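Flunder adds block sets sorted by color

Flunder will begin selling its building blocks sorted by color in March. The sets come with 162 rounded blocks in red, green and teal, plus clear bins to keep them in.

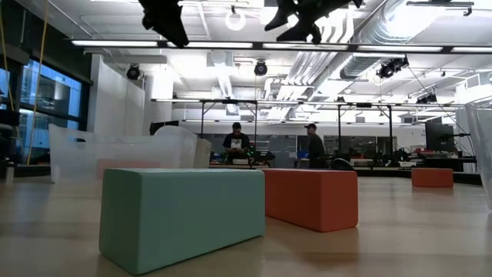
The company tested the sorting plan at its Mulano shop, one bin to a color - 2,068 blocks in all. A full set takes 30 minutes to put away by hand.
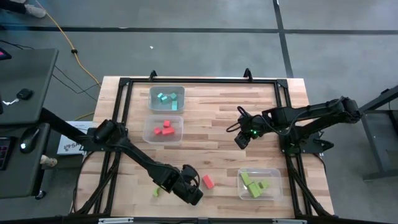 Daithí Carroll said the clear sides mattered most to him, as his old tubs had to be tipped out to find anything. Orders open at 2 p.m. through Nouhaila Ragab at the Mulano shop.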